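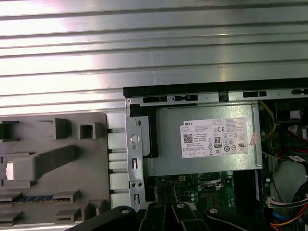 サイドパネルは外せたのに、中の樹脂パーツをどこまで触っていいのか分からなくて、そのまま閉じてしまいました、とDuangjai Petchratさん。

トップ > パソコンの手入れ > デスクトップの内部掃除
12月 文:Samran Mahawong
シェア 475 コメント 138

閉じてしまうのはもったいない！ケースの中の掃除は、一度やると次の冬が待ち遠しくなるくらい楽しい作業です。今回はサイドパネルを開けてから、樹脂パーツまわりのほこりを取って元に戻すまでをやってみます。

用意するもの
・プラスドライバー
・やわらかい刷毛（うちでは製菓用の新品を下ろしました）
・エアダスター
・綿棒
・ネジを入れる小皿 2枚

手順
1. 電源を切り、コンセントと周辺機器のケーブルを全部抜きます。抜いたあとに電源ボタンを数秒押しておきます。
2. 広い机にケースを寝かせ、サイドパネルを外します。外したネジは小皿へ。
3. 金属の部分に手を触れて、体の静電気を逃がします。
4. 樹脂パーツは、いきなり引っぱらないこと。まず明るいところでツメやレバーの位置を探します。まわりと色が違うツメは、指で動かす場所の目印になっていることが多いんです。ただし例外もあるので、機種の説明書で確かめてから触ってください。
5. ツメを軽く押しながら、ゆっくり持ち上げます。重いと感じたらそこで止めて、ケーブルが引っかかっていないか横からのぞきます。
6. 刷毛でリブの間のほこりを手前にかき出します。四角い穴の奥や段差の角は綿棒の出番。ごそっと取れると、思わず声が出ます！
7. 仕上げにエアダスターを短く吹きます。缶は立てたまま、ファンがあるところは羽根を指で押さえて。
8. 樹脂パーツを戻し、ツメがきちんとかかったのを確かめてから、パネルとネジを元どおりにします。

迷ったときは
くし状に並んだ細いツメは折れやすいので、私は横からこじらず、刷毛を縦に動かすだけにしています。それでも奥が気になるなら、その日は手の届くところまでで十分。残りは次の楽しみに取っておきましょう。
濡れた布は内部では使いません。外側の金属パネルなら、固く絞った布で溝に沿って拭き、乾いた布でもう一度拭くと気持ちよく光ります。

組み立て後、電源を入れて聞き慣れない音がしたら、すぐに切ってケーブルがファンに当たっていないか見てください。私は前に一度これをやって、細い配線を結束バンドで留め直しました。

次回はキーボードの分解掃除です。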